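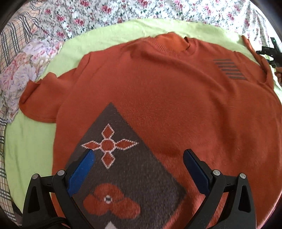
Heikki Rantala wrote to ask whether wool sweaters must be washed before they are put away for the summer, or whether airing them is enough. Airing is sufficient for a sweater worn once over a shirt. Any garment worn against the skin should be washed, as traces of sweat and food attract moths even when no stain shows.

The steps that follow apply to wool and wool-blend knitwear. Cotton and acrylic knits may be stored in the same manner, although moths seldom trouble them.

Before You Begin

Read the care label. If the label permits hand washing, use cool water and a small amount of wool detergent. Press the water out gently and dry the garment flat. Knitwear that is even slightly damp must not be stored; allow a full day beyond the point at which it feels dry.

Step 1. Inspect and brush

Examine the collar, cuffs and underarms in daylight. Brush the surface lightly with a soft clothes brush, working in one direction. Small holes should be mended now -- they tend to widen over the months.

Step 2. Fold

Knitwear should be folded and never hung, as its own weight will stretch the shoulders. Lay the sweater on a clean, flat surface, bring the sleeves in across the body, and fold from the hem toward the collar. A loose fold is preferable to a tight one. 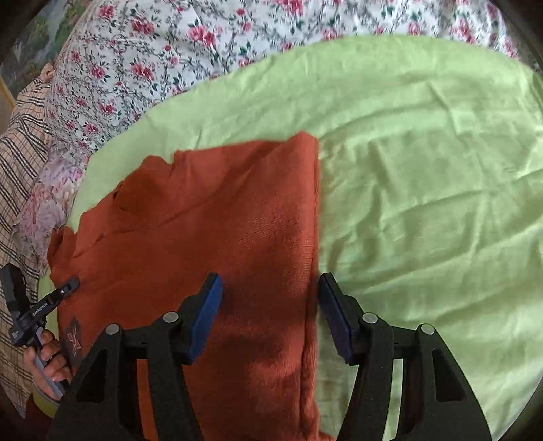 Step 3. Choose a container

A lidded box or a zippered cotton bag is suitable. Members who use the Lukotent storage bag should leave the zipper closed at all times, including when the bag is empty. Cardboard boxes are acceptable for one season only. Place the heaviest items at the bottom and stack no more than 4 sweaters in each container.

Step 4. Store and check

Keep the container in a cool, dark place away from heating pipes. Cedar blocks may be added, but they do not kill moths and should not be relied upon alone.

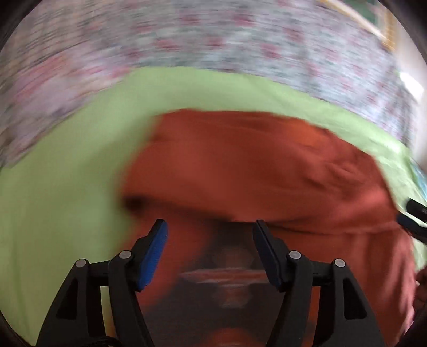
Open each container once in August, shake out the contents, and refold every piece along different lines so that creases do not set. If moths or larvae are found, seal the affected garment in a plastic bag and place it in a freezer for 2 weeks. Vacuum the closet floor and shelves before returning anything to them.

Questions about mending may be addressed to Évan Caron at the textile desk.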